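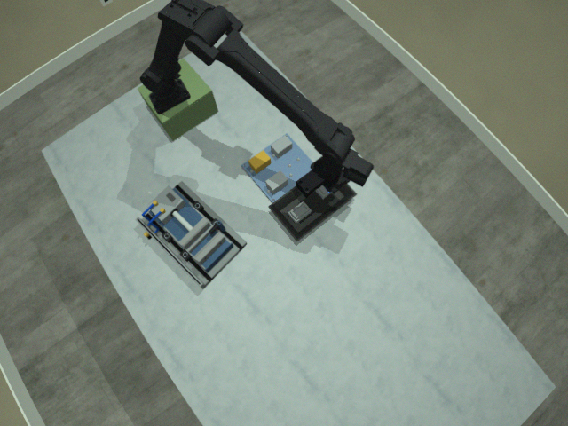 Vomham Netball Club opens its winter league to new teams

Vomham Netball Club is delighted to invite new sides to join its Hindora Winter League, which starts in November with room for 14 teams across two divisions.

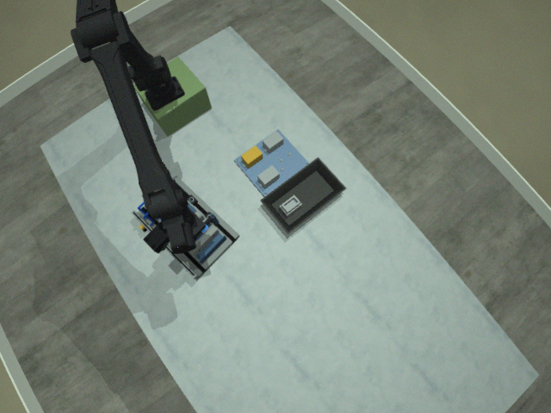 Pale work surface on a grey wood-look floor.

Matches will be played every Wednesday evening at the Mayrhofer Sports Hall, and we do hope that players old and new – and their families, of course – will come along and cheer.
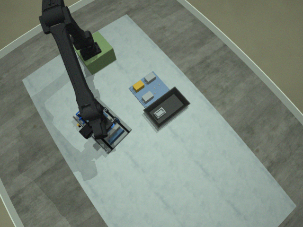
Our league sponsor, Futard, has kindly paid for new bibs and match balls, and 4 umpires have joined us for the season. Entry forms are at the hall reception.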